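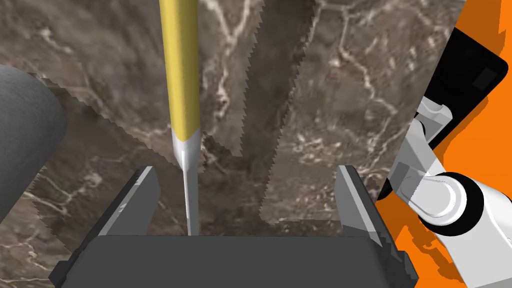

Lectura: 4 min

Llevo once años viviendo en esta ciudad y todavía escribo el español con el diccionario abierto, así que pido paciencia. Quería contar algo de la sala Mivden, donde trabajo de acomodadora y, desde la temporada pasada, también en la taquilla.

La Mivden tiene 522 butacas. Antes tenía 600, pero quitaron las últimas filas del anfiteatro para hacer sitio a las personas en silla de ruedas y a una cabina de sonido más ancha. Algunos abonados se enfadaron mucho. Un señor me explicó que había visto desde la fila catorce del anfiteatro todas las óperas de su vida adulta y que ahora le ofrecían la fila once, en un lateral. Le cambié el sitio dos veces y al final se quedó en la platea, donde dice que oye peor a los cantantes y mejor a los vecinos.

En octubre empezamos con el ciclo de teatro de cámara. Son obras cortas, de 55 minutos, sin descanso, y el público se sienta en el propio escenario, de espaldas a la sala. La idea vino de la compañía Hatis, que ya había trabajado así en un almacén de fruta. A mí me parecía una cosa rara tener un teatro tan grande y usar solamente el escenario. Después vi el primer ensayo y cambié de opinión, por lo menos en parte. Cuando se levanta el telón detrás del público y uno se gira, todas esas butacas sin gente dan un poco de miedo, y la directora lo sabe y lo aprovecha muy bien en la última escena.

Lo que me cuesta más es la entrada. El público tiene que pasar por el pasillo de los camerinos, que es estrecho y hace una curva, y después subir siete escalones sin barandilla en el lado izquierdo. Entran en grupos pequeños. Siempre hay alguien que se para a leer los nombres en las puertas o que quiere tocar los trajes del perchero. Yo voy delante con una linterna y hablo bajo, y de tanto hablar bajo ya me contestan todos susurrando, también los que están todavía en el vestíbulo.
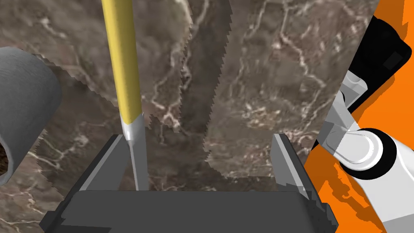
Además está el problema de los retrasos. En la función normal, a quien llega tarde lo dejamos pasar en la primera pausa de aplausos y se sienta detrás. En el escenario no hay detrás. Si empieza la obra, la puerta queda cerrada y la persona pierde la función. Está escrito en la entrada, en la página web y en un cartel que hice yo misma, con una falta de ortografía que descubrió una maestra jubilada la primera noche (había puesto «puntualmente» con una ene de menos). Aun así, cada semana tengo que decirle a alguien que no, y lo paso mal. Una pareja había venido en autobús desde bastante lejos. Les di entradas para otra fecha y no sé si vinieron, porque esa tarde yo libraba.

Jolanta Kubiak, que lleva las luces, propuso retransmitir el sonido en el vestíbulo para los que se quedan fuera. Lo probamos una vez. Se oían sobre todo los pasos de los actores y un zumbido. La compañía pidió quitarlo y yo lo entendí, aunque a una chica que esperaba en el banco le gustó bastante, incluso con el zumbido.

De las obras que he visto este año, la que más recuerdo es «Oláh», de la misma compañía. Es la historia de un afinador de pianos que llega a una casa donde ya no hay piano y no se atreve a decir que se ha dado cuenta. La familia le ofrece café, le pregunta por el viaje, y él saca sus cosas y las ordena sobre la mesa durante un tiempo larguísimo. Hay un silencio en el medio que el público aguanta de maneras muy distintas. La noche del estreno alguien se rió y toda la sala se rió después. La noche siguiente no se movió ni una persona – yo estaba de pie junto a la puerta y no me atrevía a cambiar el peso de una pierna a la otra.

La segunda, «Demum», me gustó menos. Es un monólogo sobre un juicio y el texto está lleno de palabras legales que tuve que buscar en casa. El actor es muy bueno, pero habla muy rápido, y con mi oído extranjero perdí casi todo el principio. Volví a verla sabiendo ya cómo acababa y la seguí mejor. Un compañero me prestó el texto y lo tengo en la mesilla, voy por la página veinte.

El ciclo sigue hasta la primavera. Quedan 2 títulos por estrenar y todavía no han dicho cuáles, aunque en el taller ya están pintando algo muy grande de color verde. Si alguien quiere venir, la taquilla abre a las cinco de la tarde y la puerta del pasillo se cierra a las ocho en punto.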